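# The long life of a hotel sheet

When I first came to work in hotels, I believed that a bed sheet was a simple thing. You buy it, you wash it, and one day it has a hole and you throw it away. After 12 years in the trade, first in the laundry and then in purchasing, I know that a sheet has a life almost as complicated as that of the people who sleep on it.

The town of Folach has many small hotels along its river, and most of them send their linen to the same laundry, Pramico. The building stands behind the old tram depot. At five in the morning the first vans arrive, and by noon the floor is covered with cages on wheels, each with the name of a hotel on a plastic card. In August the laundry handles 3000 sheets in a day. In winter it is much quieter, and the machines are repaired.

A cotton sheet of good quality can be washed 100 times before it begins to feel thin. With a blend of cotton and polyester the number is higher, but guests notice the difference, especially in summer, when the blend holds the warmth of the body. Hoteliers argue about this a great deal. The owners of the Juvow, a family house with a blue door and very narrow stairs, have always bought pure cotton and accept that they must replace it more often. The Obi, on the other side of the bridge, changed to a blend and has never gone back.

Washing is not what damages a sheet most. The dryer does more harm, and so does the tucking of corners. A housekeeper who makes a bed quickly pulls always at the same places, and there the threads become weak. In the laundry we could often tell which hotel a sheet came from by the position of its tears, before we had looked at the card.

Then there is the matter of colour. For a long time everybody wanted white, because white can be boiled and bleached, and because it tells the guest that nothing is hidden. Now the hotels ask for sand, for soft green, for the grey of stones. These colours are pleasant to the eye, but they ask for patience. They must be washed at a lower temperature, and kept apart from the white. If one set is washed more often than another, the two will never again look like a pair. I have seen a manager lay four pillowcases on a table near the window, all bought on the same morning, and find four different greens.

What happens to a sheet at the end? In Folach the larger ones are cut down. A double sheet with a worn centre can give two good sheets for a child's bed, joined from the sides where the cloth is still strong. My grandmother did the same at home and called it "turning". After this come pillowcases, and then cloths for polishing glass, for which old cotton is better than anything you can buy new. The smallest pieces are sold by weight.

I still touch the sheet first when I enter a hotel room, before I open the curtains or look at the bathroom. I take the edge between two fingers and try to guess its age — a bad habit, my family says, but I am seldom wrong by more than a year.

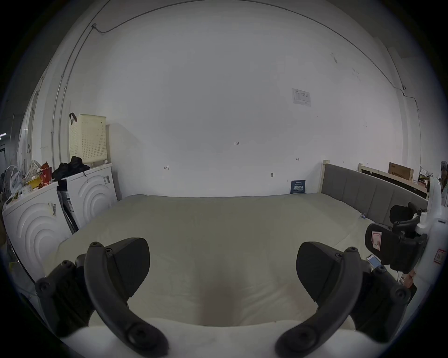

*A pale greenish-beige sheet on a large bed with a grey upholstered headboard.*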